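4.2 Replay value and the completion counter
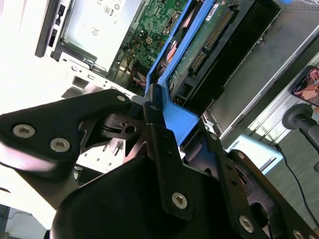

Claims that puzzle games are replayed for pleasure deserve more doubt than they usually get. Temen, a puzzle-platformer in 135 short stages, records every return to a finished stage as a "replay", and earlier writers have taken that counter at face value (Sarıgül and Ağca; Nutsugah). We are not convinced. A player who goes back for a missed gem is doing a chore the menu has set, and the counter cannot tell this from fondness.

We asked 40 players to keep a short diary during November, noting why they reopened any stage. Nearly all had finished the main story. Only 7 ever wrote down a reason that did not mention a gem, a badge or a time target — and two of those had opened the wrong stage by mistake. Figure 4 gives the split by stage type.

Kılıçarslan argues that collecting is itself a kind of play. That may be so, but it is a different claim from the one made for Temen, and his own evidence comes from Zoramau, where collectables open new routes. In Temen they open nothing.

Diaries have their faults. People tidy up their motives, and eight of ours were filled in several days late. Even so, we see little reason to trust a bare counter over a player's own account, however patchy.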